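Jun 17, 2018 — equipment budget, second try

Prisell wants 400 per hand-held gripper, and we planned for two. Leopold asks for 3, so one can stay at Wilville. I would first spend on spare jaws. The sock work is all pinching of folds, and I do not know yet how long the tips live.
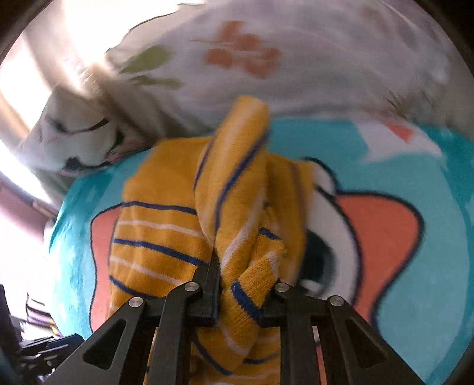
Photo: Leopold Gisler

Striped knit, jaws closed on one fold. For the order I need the jaw width — ask Mayrhofer if they sell a wider pair. Their delivery is 16 days. Plalano offer still missing.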